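FOR IMMEDIATE RELEASE
12/09/2018

Mukurthorpe Shared Workshop Completes Two-Arm Pouring Bench

MUKURTHORPE - Members of the Mukurthorpe shared workshop have finished building a two-arm robot bench named Dresto. The bench is meant for small table jobs such as handing over cups and filling bowls. Work began in June and took over 481 hours of member time.

Each arm ends in a black two-finger gripper. The left arm shows a green light at the wrist and the right arm a blue one, so people at the bench can tell them apart when they call out a fault. 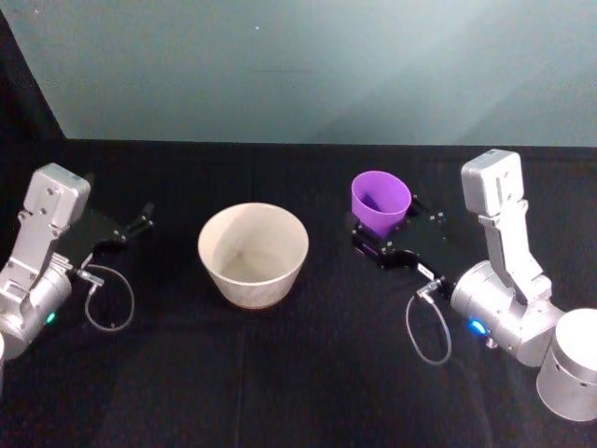
Kipchumba Owino said the wiring took longer than the arms did, and that he would run the cables differently on a second build. He also said he would like to see other home builders try two arms before they spend money on one big one.

The control program, Binside, was written in the workshop. It keeps the motion of both arms in one file, and a member can change a single step without redoing the rest. Parts for the bench cost $964, not counting the arms, which were bought used.

Test jobs use a plastic cup, a bowl and small dry pellets. The table is covered in black cloth.

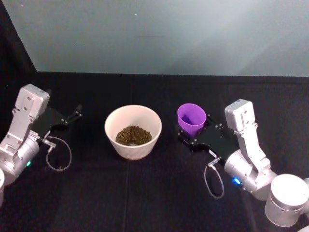

Dresto with the purple cup in its right gripper and pellets in the bowl.

The parts list runs to 621 lines and will be posted with the Binside files. The gripper mounting drawings, known in the workshop as the Meléndez set, will be included.

Before a job starts, the cup and bowl are set out on the cloth and both grippers are opened.

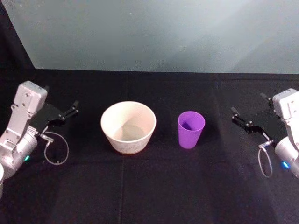

Visiting the Bench

The bench can be seen during open hours at the workshop. Groups should write ahead to the front desk. Builders who want the files may ask for them by mail or in person.

###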